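3.2 Einrichtung und Pflege der Zelle Dillel

Die zweiarmige Zelle, die wir intern Dillel nennen, ist im Prernevcombe-Labor seit August im Dauerbetrieb, und wir haben in dieser Zeit mehr über Kabel, Stoff und Schrauben gelernt als in allen Vorprojekten zusammen. Der Abschnitt fasst zusammen, wie wir die Zelle morgens in Betrieb nehmen und was zwischen den Aufnahmeblöcken zu tun ist. Wer mit einer ähnlichen Anordnung arbeitet, wird manches wiedererkennen (und hoffentlich ein paar Stunden Fehlersuche sparen!).

Mechanische Grundstellung. Beide Arme werden zunächst in die Ruhelage gefahren und die Verschraubungen der Greifer mit dem Drehmomentschlüssel geprüft. In den ersten Wochen hatten sich beim rechten Greifer nach längeren Serien zwei Schrauben gelöst, was sich in den Daten als kaum merkliches Kippen gegriffener Gegenstände äußerte. Yamuna Thevar fand den Fehler erst, als sie die Motorströme beim Schließen der Finger übereinanderlegte; der Versatz war dort wunderschön deutlich zu erkennen. Seither gehört die Prüfung zum Startprotokoll, und der Effekt ist nicht wieder aufgetreten.

Leitungsführung. Das Greiferkabel bildet unterhalb des Greifers eine freie Schlaufe. Zu kurz gelegt, zieht sie bei gedrehtem Handgelenk am Stecker, zu lang gelegt, gerät sie in den Arbeitsbereich. Wir stellen die Länge ein, indem wir das Handgelenk langsam in beide Endlagen drehen und die Schlaufe beobachten. Am Stecker selbst wird nach jeweils 2000 Greifzyklen der Sitz kontrolliert.

Unterlage. Der schwarze Stoff auf dem Tisch schluckt Reflexe ganz hervorragend, wandert aber mit der Zeit. Kleine Falten stören die Segmentierung nicht; größere verändern die Standhöhe leichter Gefäße und werden vor jedem Block glattgezogen.

Kalibrierung. Die Kameras an den Handgelenken werden gegen eine gedruckte Tafel kalibriert, die nacheinander in 9 Posen angefahren wird. Das Skript dafür stammt von Timothée Delaunay und ist Teil unserer Werkzeugsammlung Plimgate. Liegt der Restfehler über der Schwelle, wiederholen wir zuerst die Aufnahme und lösen erst danach die Kamerahalterung. Diese Reihenfolge hat sich sehr bewährt, denn meist war die Tafel verrutscht.

Funktionsprobe. Als Abschluss dient eine Aufgabe, die uns richtig ans Herz gewachsen ist: Der rechte Arm hält einen Löffel aufrecht in einer weißen Schüssel, der linke bleibt mit leerem Greifer in Bereitschaft. Der schmale Griff verzeiht keinen schief sitzenden Finger, und damit prüft eine einzige Haltung Greifkraft, Fingerstellung und Kalibrierung zugleich (Abb. 4).
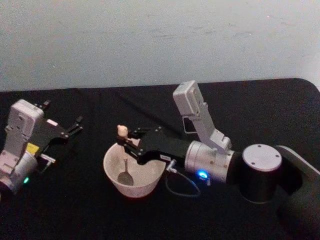
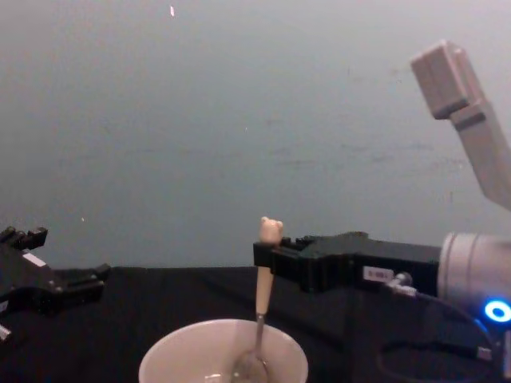
Abb. 4: Funktionsprobe an der Zelle Dillel, zwei Ansichten. Der rechte Greifer hält den Löffel in der Schüssel.

Bewertet wird die Probe anhand der Winkelabweichung des Löffels während der Haltezeit. Über den gesamten Zeitraum liegen 1168 Proben vor, und die Verteilung ist erfreulich schmal. Die wenigen Ausreißer häufen sich am frühen Morgen, also vor dem Warmlauf der Gelenke. Chantelle Radebe hat daraufhin eine kurze Aufwärmfahrt ergänzt, in der beide Arme ohne Last durch ihren Arbeitsraum geführt werden. Ob dieselbe Fahrt auch an der Schwesterzelle Zulu genügt, deren Gelenke ein merklich größeres Spiel haben, untersuchen wir in Abschnitt 3.3.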